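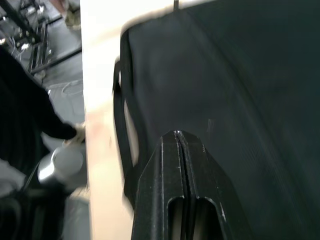 4.2 What the table is for

We went into the diary data expecting meals to dominate, and they do come first. What delighted us was everything else. The 111 households in the Drokilska sample sent in 1,648 entries, and fewer than half of them mention food at all. People pay bills at the table, wrap parcels, sort seeds, cut hair, argue over forms and let bread dough rest there overnight. One household recorded a single jigsaw puzzle in entry after entry, with dinner moving to the other end each evening until July, when it moved to the sofa.

We coded each entry by main activity, by how long it lasted and by what had to be cleared away before the next one could start. The last of these turned out to be the richest code by far. Clearing is work, and the diaries are full of it - half a page of homework stacked on a chair, a sewing project carried to the bedroom with the pins still in it. In homes with one table, clearing shows up in nearly every long entry. In homes with two, it almost disappears, and projects stay out for days at a time. The Lullero pilot hinted at this pattern, but the sample there was too small to say much, and it is exciting to see it come through so plainly here.

Surface matters too, more than we had guessed. Households with pale, bare tabletops (Figure 3) wrote about marks and rings far more often than those with dark ones, and they were also quicker to put down a cloth before starting anything messy. We don't read this as fussiness. Several diaries describe the cloth as a signal to the rest of the home that the table is taken, and it seems to work even when the person using it has left the room.

Figure 3. A light beige wooden tabletop with a plain pale gray wall behind it.

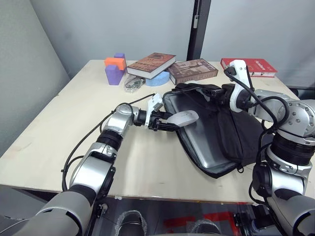
A respondent in the follow-up interviews put the matter differently, telling us that the cloth had nothing to do with stains: "If it's on, I'm not finished. If it's off, you can have your supper." She had used the same rule in three apartments. Of the 17 people interviewed, most had some version of it, though the sign varied. A lamp left on was common, and so was a chair pushed in at an angle.

These signs are hard to catch with a fixed list of activities, and we would love to see them given their own code in later work. The Tesfamariam scheme comes closest, with its category for "held" spaces, but it was built for shared offices and assumes that a space is either booked or free. A home table is often both. Entries made between 5 and 7 p.m. show this best - two activities overlap in many of them, and the writer seldom treats that as a problem.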